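# Konden recorder, four weeks in

We bought the Konden recorder in June to replace the scripts Tahsin Herath wrote for our two-arm table. It's a program for collecting demonstrations: you drive the arms by hand, it saves the camera views and joint positions, and at the end you have a set of episodes to train on. I've used it most working days since. Our task for the trial was laying a serving tray, with a plate, bowl, mug, napkin and cutlery. 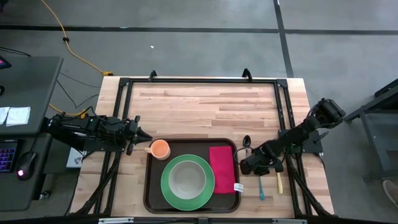
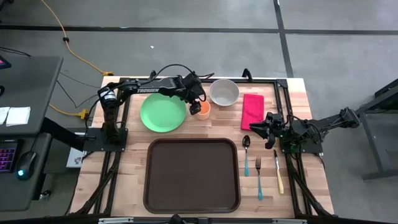

*Tray-laying task on the Larnton table, head camera view.*

## Setting up

Installation took a morning. Most of that went on the camera settings, which the manual covers in a single page. You have to name each view yourself, and if you rename one later the older episodes won't load alongside the new ones. Sabina Biswas found this after our first batch and we had to write a small converter. A warning on the settings page would have saved us the bother.

The arms were found straight away. Calibration is clear, with one step per joint, and you can redo a single joint without starting again. Our old scripts couldn't do that.

## Recording

This is the best part of it. One pedal starts an episode, the same pedal ends it, and a second pedal throws it away. You keep both hands on the controls throughout. There's a short tone at the start and a lower one at the end. After a day you stop looking at the screen.

In the trial we kept 902 episodes and threw away 91. The usual reasons were a dropped napkin or a mug set down on the rim of the tray. We kept the slow ones, and we kept episodes where the operator missed a grasp and tried again, because Nimal Selvanayagam wants the policy to see recoveries. The recorder lets you tag those as you save, with up to four tags of your own. I'd like more than four.

It also has a prompt for the starting layout. You give it a list of objects and it suggests where to put them before each episode, so that operators don't fall into habits. Left to myself I put the spoon in the same place every time. The prompts are plain text ("plate left, bowl far side") and quick to follow. Nothing checks whether you've followed them, so a careless operator can ignore the lot.

## Reviewing episodes

The review screen is weaker. Episodes are listed by number with no thumbnail, and to find a bad one you have to open them in turn. Playback is smooth once it loads, but loading is slow when the files are on a network drive. Copying each batch to a local disk first helped.

You can trim the start and end of an episode, and you can't cut from the middle. I think that's the right choice for training data, though Shiuli Sarkar disagrees and still does her trimming in Sang, our older viewer.

Labels can be edited in bulk. Undo goes back one step only, so be careful with it. I relabelled 20 episodes as recoveries by mistake and had to fix them by hand.

## Export

Export worked first time with our training code. The files are larger than they need to be by default. There's a compression setting under "Advanced", and we left it on the middle level. I compared some episodes side by side and couldn't see a difference in the cutlery handles, which are the thin things I'd worry about.

The timestamps line up well between arms and cameras. We'd had trouble with this in the old scripts, where one view lagged behind the others, and sorting it out was the main reason for buying something.

## Support

We wrote to them twice. The answer about pedals came the same afternoon. The one about renaming camera views took over a week and said it was planned for a later version.

## Compared with Flunia

Before this we borrowed a licence for Flunia. It has a much better review screen, with thumbnails and a search box. Recording is clumsy, though, and needs a key press on the computer for each episode, so either you have a second person or you keep letting go of the controls. If you record little and review a lot, get Flunia. We're the other way round.

## Would I buy it again?

Yes, for recording. Decide on your camera names before you start and write them on the wall. Snædís Dalsgaard is moving the second table over to it next, starting with a drawer task, and I'll add a note here about how it copes with longer episodes.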